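Rust spots on a white panel drive me up the wall, and the one in my workroom has been bugging me since May. The good news is that it's an easy Thursday evening job, and you can skip the repainting if you catch it early!

You'll need baking soda, an old toothbrush, white vinegar and two soft rags. Peel off any old tape first (go slow, it likes to take paint with it).
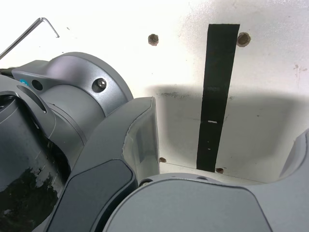

By Siddiqui | Workshop & Home | 2 comments

Small brown spots like these get the vinegar. Dab it on with a rag – don't pour – and leave it for 20 minutes. Then scrub with the toothbrush in little circles and wipe with the clean rag.

Fainter smudges usually come off with a baking soda paste, so try that before anything stronger. I mix mine with just enough water to stick to the brush.

Dry everything really well, then touch each spot with a dab of clear nail polish. Mine went on in two thin coats and I left the window open overnight.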